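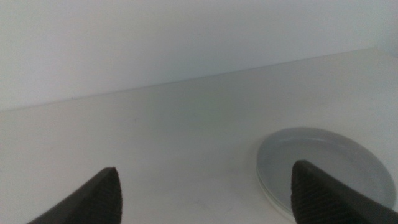 Re: Detainee list for Fornero, corrections before publication

List,

I have been through the draft against the release orders and the family contact log. My comments follow the quoted text.

> Attached is the consolidated list of people held at Fornero
> since the July arrests. It has 298 entries. I propose we
> publish it as it stands and correct it later, as the press
> desk is asking for a number.
>
> Status is given as held, released or unknown. Where we had a
> report of a release from any source, I entered released.
> Where two sources disagreed, I took the more recent one.
>
> I have left out the men moved to the Sullix annex, as they
> are on a separate sheet.

1. Total. The list contains duplicates. Most come from two spellings of the same family name, one taken from the court register and one from relatives. After merging entries that match on father's name, home district and date of arrest, I get 276. I did not merge on name alone. If we give the press desk a number, it should be the lower one, with the date on which it was checked.

2. Releases. A report from any source is too weak a test for this column. In July the ministry announced releases in a batch, and we later heard from 50 families in that batch who had received no call and no visit. Please use released only when we hold the order itself or direct word from the family. Everything else should read "reported released, not confirmed." This makes the table longer, but the field is free text and will take it.

3. Conflicting sources. The more recent report is often a repeat of the older one. Two of the news sites we follow copy each other within a day. I suggest we record where each report first appeared and ignore reprints when comparing dates.

4. Sullix. The annex is run under the same prison order as Fornero and the men there remain on the same case numbers. Leaving them off will look as if they have been freed. Add them with the place of detention in its own column. My figure in point 1 does not include them.

5. Health notes. There are 3 entries with medical details in the remarks. Families agreed to share these with the lawyers, and I can find no record of consent to publish. They need to come out of the public version. The lawyers' copy can keep them.

6. Case numbers. The Martinelli office uses the old format, with the year at the end. The court changed this and now puts the year first. Both appear in the draft, sometimes for the same person. I have converted everything to the new format in my copy and kept the old number beside it.

My marked copy is in the Grekeck folder, in the same place as the last one. Changed rows are flagged in the final column. I have not touched the arrest dates, apart from fixing day and month where they were reversed.

I would hold publication until points 2 and 5 are done. The others can follow in an update. If anyone has release orders that are not yet in the folder, please add them there and do not send them to the list, as the archive is open to all subscribers.

Press line for the meantime: "We are checking the list with families and will publish when that is complete." Please do not give out the earlier total.

20 March 2025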